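Seventy-nine per cent of what, exactly?

Filed under: manipulation, grumbling

I have been putting off writing up the plug insertion numbers for a fortnight, mainly because I don't like them. They are good numbers. The new policy gets a plug into a socket on 79 trials out of a hundred, where the old one managed 46, and there is already a slide with two bars on it, one short and blue, one tall and orange. Mackenzie Simard made the slide and it's a perfectly fair slide. I still don't believe it, or at least I don't believe it means what people nod at when they see it.

Some background for anyone who skipped the September post. The method is called Jarnelow, after a street, and the idea is easy enough to say in a paragraph. You train an ordinary imitation policy on demonstrations where a person drives both arms. Then you take the last few centimetres of each demonstration, the bit where the plug is nearly home, and you train a second small model only on those. At run time the big one does the reaching and holding and the small one takes over when it thinks contact is coming. The handover is decided by a score, and the score has a threshold, and the threshold is where my trouble starts.

The threshold was picked by hand. I was in the room when it was picked. We tried a low one and the small model grabbed control while the plug was still a hand's width from anything, then wandered. We tried a high one and it never woke up. The one we kept was kept after an afternoon of fiddling on the same table, with the same power strip, under the same lights that we then used for the test. Nobody cheated. But if you tune a knob on the exam paper, you have to expect to do well in the exam.

My second complaint is about what counts as a success. In our sheet a trial passes if the plug is seated when the clock runs out. It says nothing about how it got there. I went back through the recordings of the passes over two long evenings, and in 23 of the 79 the strip had been shoved along the table before the pins went in. Sometimes it was shoved until it came up against the other gripper, which then acted as a very expensive doorstop. I can see an argument for calling that clever use of two hands. I can also see that the demonstrations never do it, and that a strip screwed to a skirting board wouldn't play along.

The setup is as plain as we could make it: white walls, a pale table, two arms, and a white strip with three light-blue sockets and a little rocker switch at one end. That plainness is a choice and it flatters us. Light-blue sockets on a white casing are about the easiest target you could ask a camera to find. The cables are the one untidy thing in there, and I'm glad of them, as they're the only part of the job that resembles the space behind my own television.

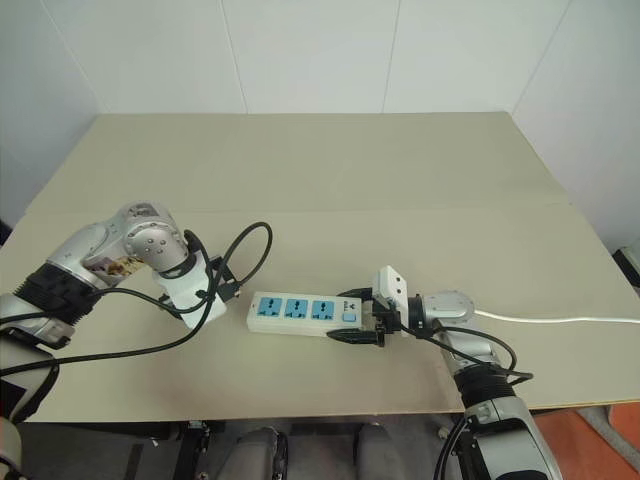 Karine Tremblay read a draft of this and thinks I'm being mean. Her view is that every contact task looks silly if you slow the recording down enough, that people shove things about as well, and that I would never have gone hunting through the passes if the figure had come out lower. She also wanted to know why I was so relaxed about the 46, which nobody had checked for shoving at all.

She has me on that last one. I hadn't checked. I have now, in part, and the old policy shoves too, though I only got through the first batch of recordings before the disk they live on was needed for something else. So I can't tell you whether the gap between the two bars gets wider or narrower when you throw out the pushes, and until I can I'd rather the slide stayed in the drawer.

On being relaxed in general, I'll plead guilty. It is much easier to be suspicious of a result you've just been shown than of the one you've been quoting for months.

What I would like to see, before anybody puts the word "robust" anywhere near this:

Move the strip to a second table, and have somebody who wasn't there for the fiddling set the threshold from the training data alone.

Fix the strip down for half the trials. Double-sided tape would do.

Swap in a darker strip. We own one. It has been sitting on the shelf under the window since we bought the white one, and I have heard three different explanations of why it isn't suitable.

Run the small model with the threshold ignored, handing over at a fixed height. If that does nearly as well, then the score we're so proud of is decoration, and the paper is about something much duller, namely that extra training on the fiddly bit helps with the fiddly bit.

We did make a start on the fixed-height one. Laurier Desjardins ran it late one evening and got 74 out of a hundred. Five trials fewer than the full method! I have no idea how much two runs of the same policy differ from each other, as we have never run the same thing twice, but I would be surprised if it were much less than that. He is going to repeat both from scratch, with the order shuffled so that worn gripper fingers don't count against whichever one goes second.

I should say what I do believe, as I've been asked. I believe the second model helps. Watching the old policy try to insert a plug was like watching someone find a keyhole in the dark after a wedding, and the new one visibly isn't like that. It slows down, it noses about, and when it misses it tends to miss by a little. A jump from 46 to anything in the seventies is hard to put down to luck. My quarrel is with the explanation, and with how quickly a number from one table turned into a claim about plugs.

The raw sheet is in the usual place, with my extra column for shoving. If you disagree with how I've marked a trial, change it and put your initials next to it. Number twelve I went back and forth on four times and it's currently marked as a pass, which I'm already regretting.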